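Home | Forums | Hardware | Grippers & Hands | New Posts | Search | Log in

Stock fingers vs. printed fingers for cloth – first results

wristcam_wendell
February 7, 2022

So I finally got the two finger sets side by side on the Kernimitz arms and I'm having way too much fun with it. Left arm has the stock fingers, right arm has the Pascu set (softer pads, blunter tip). Both arms get the same job: pick up a corner of a garment and hold it while the other arm does something useful.

I ran 55 picks with each set over the weekend. Stock fingers missed 14, Pascu missed 22. I did not expect that! Everyone told me soft pads were the way to go for laundry, and for thick stuff like towels they really are lovely. But on thin knits the blunt tip keeps pushing the edge away before it closes.
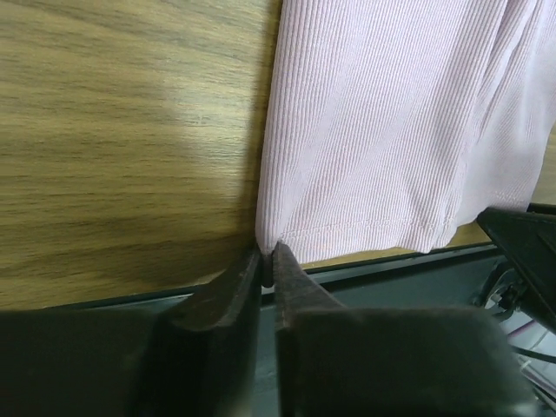

Ribbed knit is my favorite test piece now because it stretches a little when you pull on the corner, so a weak grip shows up right away. A hem helps a lot too. There's a double layer there and the tips have something to bite on. Go an inch higher on the same shirt and my miss rate climbs, with either set.

Wrist camera is the cheap one, fixed focus. It does fine on the tips and goes soft closer in, and I can live with that. Has anybody tried these with the Floltbridge controller? I'm on the one that shipped with the arms and the force reading is pretty jumpy.

tendon_and_tape

Great numbers, thanks for posting them. I'd push back on the conclusion though. Did you use the same closing width for both? The Pascu pads squish, so if you stop at the same commanded width you're giving them less grip than the stock ones. I had to close mine 2 mm further before they held anything thinner than a dish towel.

wristcam_wendell

Same width for both, yeah. Ugh. OK, that's a fair point and I'll rerun it. I still think the tip shape is the bigger deal – most of my misses happened before the fingers were even closed.

maplebench

Agree with wendell on shape. I filed my tips down to a steeper angle and it changed everything for shirts. You can slide one finger under the corner and the other one just comes down to meet it. Took me an evening and a lot of sandpaper.

One warning: look at the inside faces every so often. They wear, and a worn face gets better at some fabrics and worse at others, so your April numbers won't match your numbers from today.

Skurkley_fan

Not sold on any of this. I moved to the Skurkley suction cup for garments and never looked back. Fingers on a flat table are asking for trouble.

tendon_and_tape

Suction on a rib knit? Mine leaks air the whole time. Flat woven cotton, sure, works like a charm.

Skurkley_fan

You need the bigger pump. But OK, yes, knits are where it struggles, I'll give you that one.

maplebench

On the Floltbridge question: I have one. The force reading is a lot calmer, and setup was a pain. The cable that came in the box was too short to reach past the elbow so budget for a longer one. I wouldn't buy it for this test alone, but if you want to do two-arm folding later I'd say go for it.

wristcam_wendell

Two-arm folding is exactly where this is headed, so you've just cost me money, haha. Plan for next weekend is matched grip force on both sets, then the same shirt picked from the hem and from the sleeve. I'll put up the raw sheet when I have it. If anyone has a file for those steeper tips, I'd love to print a pair!

maplebench

Sent you a message with the file. Print them standing up, they snap along the layers otherwise.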